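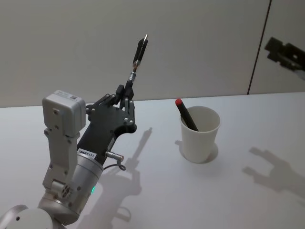 Support > Automation > Tickets > Household and bench chores

Ticket 677: Placing pens in a cup, left arm
Opened 20th February by the Primoritz support desk
Site: Urkirgate workroom
Status: Open, under review

Summary
The site asks whether the two-arm station may be listed as ready for desk tidying. The chore is limited to returning pens and markers to a paper cup. Wunov, which supplies the task software, has requested a log before any change is made to the readiness list.

Reported behavior
The left arm is reported to release the pen early when the cup already holds a marker. The request is for a pen placed fully inside the cup, with the cup still standing. A pen resting against the rim is to be recorded as a failure.

Step 1. Confirm the grip
Pause the task with the pen held clear of the table. The pen should be close to upright in the fingers. The red-capped marker remains in the cup during this check, and open table should be left between the cup and the gripper.

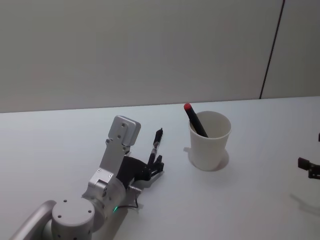 Step 2. Review the release height
The release height was entered as 200 mm in the December configuration. The site is asked to confirm that this value was measured from the tabletop and does not include the height of the cup. Please do not alter the approach speed at the same time.

Step 3. Compare the cup contents
With two pens in the cup, both should stand within the rim, though they may lean in different directions. Both grippers should be above the cup before the station is paused for inspection.

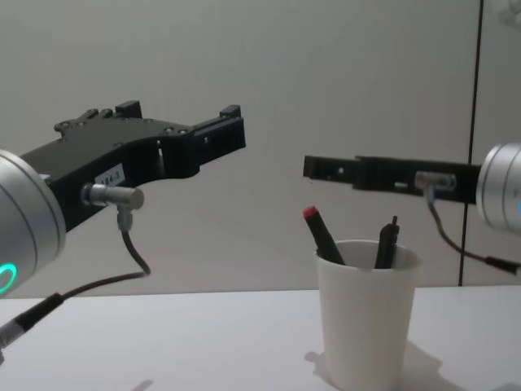

Photo: Mutiso, site records

Assessment
The support desk does not consider the chore ready for unattended use. A full trial of 400 placements is required, and no result will be accepted from a shorter run. Sorting by cap color and work with glass containers are outside this ticket.

Action required
The site is to return the measured release height and the trial log. Wunov will then advise on the software setting. The ticket will remain open until both items are received.

Contact the Primoritz support desk | Copyright Primoritz | Back to top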